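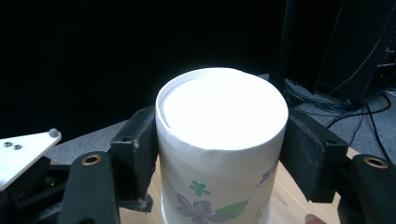
Paper cup between the finger pads of the Zomow hand-held gripper, Trinville workroom.

Hi all -- second progress report on the Zomow trial, covering June. I know the last one ran long and was mostly about shipping, so I'll get to the kit itself this time.

Quick recap for anyone at Stavavdale who is new to this grant: you're paying for us to try out the Zomow hand-held gripper kit for a season and tell you if it's worth buying more of them for the other workrooms. We have 2 kits. One lives on the big table in Trinville and the other goes out on loan. So far we've spent $2,338 of the award, and nearly all of that was the kits plus one spare set of finger pads.

The paper cups have been our main job this month and I have gotten weirdly fond of them. They're the flowery kind, the ones with the purple blooms and green leaves printed on the side, and they make a great test because a paper cup tells on you right away. Squeeze a bit too much and the wall creases. Squeeze too little and it slides down through the pads and you're chasing it along the table! We set a goal of 100 clean recordings of pick up, carry, set down, and as of Sunday night we had 95 of them saved and checked. The last few should be done before you read this.

What I like about the kit: it's comfortable. I was expecting my wrist to give out after half an hour and it didn't. The pads are flat and grippy and they meet the cup at the same height on both sides, so once you learn where to come in from, you stop thinking about it. The brass inserts in the arms were a nice surprise too. I've had the pads off and on again more times than I'd like to admit and the threads still feel like new.

What I don't like: the setup guide. It skips a whole page between charging and pairing, and I only got through it by writing to Zomow support, who answered the next morning and were very nice about it. They say a new version is coming. Also the pads pick up scuffs pretty fast. It hasn't changed how they hold anything that I can tell, but if you're planning to show these to visitors they won't look fresh for long.

Lighting is the other thing I'm still fiddling with. White cups under our lamps come out so bright on top that the rim is almost all you get, and I'd like more detail there. I moved one lamp back and it helped a little. Next I'm going to try bouncing it off the wall, and if that's no good I'll ask to buy a diffuser (cheap, and I think it fits under supplies, but tell me if you'd want it listed separately).

You asked how this compares with the Lysenko kit we borrowed in the spring. The Lysenko opens wider, so it's better for boxes and jars. It's also heavier, and I crushed a lot more cups with it. For light stuff I'd pick the Zomow every time. For a workroom that only gets one kit I'm still going back and forth -- I'd like to run the same cup job with the Lysenko again before I put a recommendation in writing, now that I've had all this practice.

Still to do: finish the cups, move on to plastic spoons and folded cloths, and get the loaner kit back so I can see how it held up with people who aren't me. I also owe you the receipt for the spare pads. It's in my other bag and I'll send it over with the July numbers.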